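Notes on first messages in dating apps, from my own export. Sat 5 July. I coded every opener I sent or received on two apps since January. Numbering the posts so the corrections are easy to find.

1/ Sample: 383 opening messages, all first contact, English only. Anything after the first reply is out of scope. Group chats and Instagram DMs are also out, though I may do those separately.

2/ Coding scheme. Greeting only ("hey", "hey you"). Compliment on appearance. Scripted line. Question about the profile. Statement about the profile. Other. One code per message, first match wins, in that order.

3/ A scripted line is anything I could find word for word elsewhere. Irdale keeps a text file of them, 1765 entries, sorted by first word. I searched against that. Spelling variants were normalised, emoji stripped.

4/ Tincuța Ilie coded a subset blind. We disagreed mostly on compliment versus statement. "Great colour on you" went to compliment after some argument. "Great colour, where was this?" went to question.

5/ Outcome variable is a reply of more than one word within 3 days. "Haha" is one word. "Haha true" is two and counts, which I regret but won't change after the fact.

6/ Greeting only was the most common code and did poorly. Scripted lines did worse than that among people who stated an age over 30 in their profile. Under 30 the two were too close to separate.

7/ Questions about the profile did best. Within those, questions naming an object in a photo did better than questions about the bio. "What are you reading" underperformed "is that the second one in the series".

8/ Known problem: people who write specific questions probably also choose whom to write to more carefully. I can't separate the two with this data. Hijazi suggested assigning openers at random. I'm not doing that to people.

9/ Length. Replies dropped off for anything I'd call a paragraph. Past 3000 characters there was one message, to me, and I didn't answer it.

10/ Object questions need an object, and one is enough.

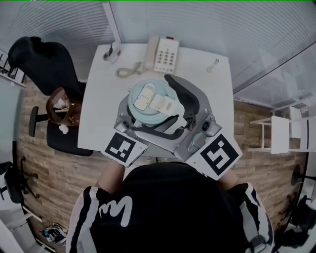 Procedure for writing one, as I'd hand it to a friend. Skip the face and the clothes, then pick the thing with a detail only someone looking would mention. With this photo I'd leave the striped sleeves alone and go for the pale blue container: "does the handle on that lid fold flat?" It's dull, but it can be answered in one line, and it can't have been pasted from a list.

11/ Eken asked if this is just a pick-up line with extra steps. Under my scheme, no. It codes as question about the profile. If enough people start sending the lid question it would move to scripted, and I'd have to recode.

12/ Clutum wants the spreadsheet. The messages belong to the people who wrote them, so I'll post the codes and outcomes without the text. Columns are direction, code, character count, reply yes/no.

13/ Correction to 6/: the age split uses the recipient's stated age. I had it as the sender's in my first draft and the table header still says so.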